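The glass table in the Menau Room

Members who have been up since November will have seen that the old laminate table has gone and a glass one now stands on the round grey carpeted platform. It came from Paltine, who also did the chairs downstairs, and the house group was told it would "open the space up." I'll admit the room does look bigger. I'm less sure about the rest of it.

Glass is a strange choice for a table where people eat. It shows every fingerprint, and under our ceiling lights it throws back bright spots that land right where you're trying to read. The rounded teardrop shape looks clever in the Paltine catalogue, but it has a narrow end that suits one person and a plate, and we had 9 chairs around the old one. The supplier's answer is that people will "find their own arrangement." Perhaps they will.

Then there's the matter of what gets left on it. Soft drink bottles, grapes, a cup, the little jointed figure from the drawing group — on the laminate you hardly noticed, and on glass it all seems to float there asking to be put away. The Cutix spray in the cupboard is fine for the top, though it leaves streaks if you use more than two squirts. Please wipe toward the rim and go easy on the orange printed line, as we don't know yet how it wears.

The trial runs for 10 weeks. After that we can keep the table or swap it for the timber one from Okeke, which costs less and has corners. Comments go in the book by the kettle, and colour preferences for the chairs can wait until we know what they're going under.

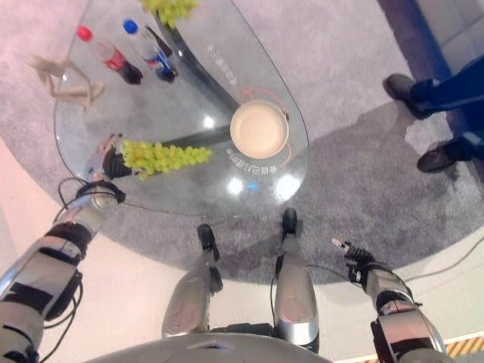
Asabe Akande writes that she'd keep the glass, provided the chairs don't scrape, and that the old table was never clean either, it was just better at hiding it.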